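Durkia bimanual packing study, progress report to Brastatar
Dec 5, 2020
Submitted by the Tadum manipulation group

Short version first, as asked last time. Data collection is on schedule, the first policy is trained, the soft goods task works on easy layouts and falls apart on hard ones. Money is fine. One request at the bottom.

Since the October report

Moved off rigid items completely. Blocks and small cartons were giving us numbers that looked good and told us very little. Now it is power cords out of and into open mailer boxes, two arms on one table. Cords are a pain. They hook on each other, the plugs drag, and the shape of the pile is different every time you touch it.

Demonstrations recorded so far: 3774. Of those 1488 are cord transfers, the rest is older block and carton work which we keep for pretraining only. All cord demos are teleoperated. We dropped the scripted ones after the first batch, too stiff, and the policy copied the stiffness.

Method

Changed the labeling. Before, each demo had a single success flag at the end. Now operators mark the moment of grasp, the lift and the release, and the policy gets trained with those as extra targets. Call it the Hettiarachchi split, after the lab where we first tried it. Cheap to do, adds a little time per demo, and operators stopped complaining after the first few sessions.

Policy takes the head view plus joint positions. We tried adding wrist views and took them out again. When a gripper is down inside a tray the wrist view is mostly cord and doesn't help it decide anything. May come back to this.

Results

Easy layout = boxes side by side, all cords in one of them, lids folded back. The new labels clearly help here. Old version would grab, lift, lose half the bundle and carry on as if nothing happend. New version notices more often and goes back down for another grasp. Not always.

Hard layout = boxes rotated or pushed apart, so the cords have to be handed from one arm to the other in the air. Poor. The handover fails more than it works, mostly becuase the receiving arm closes too early. We do not have a figure we would stand behind yet, so not giving one. Will be in the next report.

One-arm baseline also run on the easy layout. Slower, and it drops less than we expected. Needs a closer look before we claim two arms are worth it for this task. Flagging now so it isn't a surprise later.

Problems

Lost 15 sessions to a clock fault between the two arm controllers. Timestamps drifted, demos unusable, all thrown out and not in the counts above. Fixed with a sync check at startup.

Boxes wear out. Walls go soft, lids stop staying where you put them. We swap them as needed but have not been recording which box was used when, and should have. Doing it from now on.

Presses too deep are still a thing. The gripper goes down into the pile, pushes on the tray floor and the arm stalls. Added a force limit, helps some.

Next

- handover demos, hard layout only, until the failure pattern changes
- rerun one-arm baseline with the new labels so the comparison is fair
- write up the label split as a short paper, draft to you before it goes out anywhere

Request

We'd like to move the unspent travel line to spare gripper fingers, 2 full sets. Travel isn't happening this year anyway. Need a yes or no before we order, email is fine.

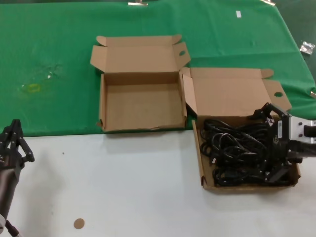 Fig. 1. Cord task, easy layout. Right gripper in the tray with the cords, the other box empty.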